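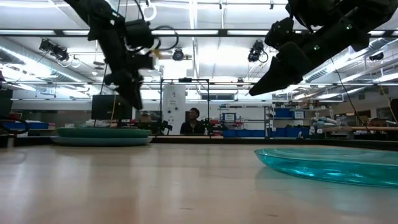
A pale wooden tabletop under overhead lights.

Towns should stop charging for library meeting rooms

Flimelthorpe raised the fee for its library meeting room to $50 in July. The library board expects the change to bring in $1,449 a year. That is a small sum for a town budget and a large one for the people who used the room.

Kamala Reddy ran a Saturday class there for adults learning to read. She charged nothing and paid the old fee herself. She has moved the class to her kitchen, which holds four students. She used to have eleven.

The board says users should cover the cost of heat and cleaning. But the building is heated whether the door to that room is open or shut, and the cleaner comes on the same schedule. Residents have already paid for both through their taxes.

Kunness dropped its fee two years ago. Bookings went from 92 to 235 in the first year, and the town asked only that groups stack the chairs and wipe the tables. Setsuko Hirano, who keeps the calendar there, told me she turns away a few requests a month for lack of open hours.

Some limits make sense. A business selling something should pay, and no group should hold the same evening all year. Everyone else should be able to sign up and walk in.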